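Bench notes, Prutcombe room, January
Table covering and grid, second go

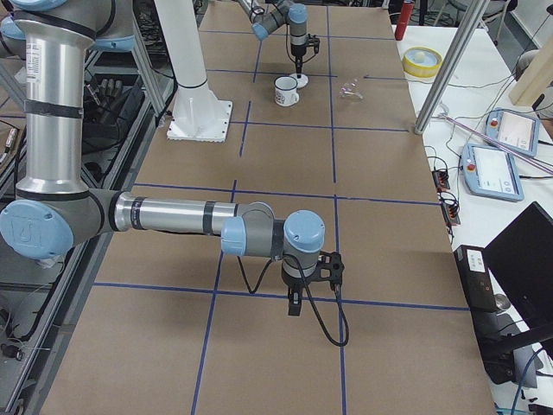
Gajewski side asked by return whether the paper needs replacing every time the grid is redrawn, or whether the tape can come up and go down again on the same sheet. Their own attempt at lifting tape took the top layer of the kraft with it and left pale fuzzy strips that were worse to look at than the old lines.

Answer for the record: same sheet can be reused if the tape comes off inside a day or so. Past that it tears. Pull back flat along itself, slowly, not upward. A hair dryer on low helps a bit with older tape but also makes the paper cockle, so I have stopped doing it.

Paper. Brown kraft off the wide Ekidcombe roll. It has a smooth face and a slightly ribbed face. Smooth face up. I laid the first sheet ribbed face up by mistake and the tape edges lifted at the crossings overnight. Cut long, leave overhang on all sides, let it relax flat before fixing anything. Paper straight off the roll wants to curl back toward the core and will drag a line out of true if it is taped down too early.

Fixing. Front edge first, then pull toward the back, then the sides. Fold under at the corners, no bunching. Where the paper goes round a mounting plate, slit from the nearest edge, cut the opening undersize and trim back with a fresh blade.

Grid. Blue tape, long lines front to back first, cross lines over the top. Earlier I did it the other way round and every long line had a ridge to climb at each crossing, which threw the straightedge off. Mark both ends in pencil, tick marks only, then run the tape against the straightedge in one pull. Don't stretch it. Stretched tape creeps back and the ends come up short of the marks.

Cell size is taken from tape centre to tape centre. There was some confusion over this. The Wokier sheet gives the inside dimension, which leaves out the tape width, and the error adds up across the table. By the far side I was 11 mm out on the first layout. Relaid the whole set of cross lines. The sheet needs correcting; I have pencilled a note on our copy but the file version is still wrong as of this entry.

Check after laying: diagonals of the outer rectangle, corner to corner. They differed by 2 mm this time, which I am accepting. Didn't bother checking diagonals on individual cells.

Objects for the table. White enamel mug, printed side, one handle. White round disk, small. Small clear glass piece, slight pink tint. Mug is easy to find against the brown. The disk is too, so long as the light isn't coming in low, when the paper throws a bit of glare. The glass is the awkward one. Against kraft it more or less takes on the colour of whatever is under it, and I have twice put a sleeve on it while reaching over. Suggest it stays near a tape line, as the blue is easier to look for than the glass.

Mug: record handle direction along with the cell. "Mug, back row" was all I had written last time and it was no use to anyone trying to put it back the same way.

Stock. Tape: 2 rolls left, one part used. Kraft: plenty. Item 202 on the stores list is still entered as white butcher paper. We don't use that any more. The mug and disk didn't show up well on it and it marked from every pencil. Asked for the entry to be changed.

Still to do:
Relabel the row ends; the old labels went out with the old sheet
Correct the Wokier dimension in the file copy
Try a narrower blue tape on an offcut before the next relay
Reply to Gajewski with the lifting instructions and the note on which face goes up

Packed up 4:30 pm, paper left down.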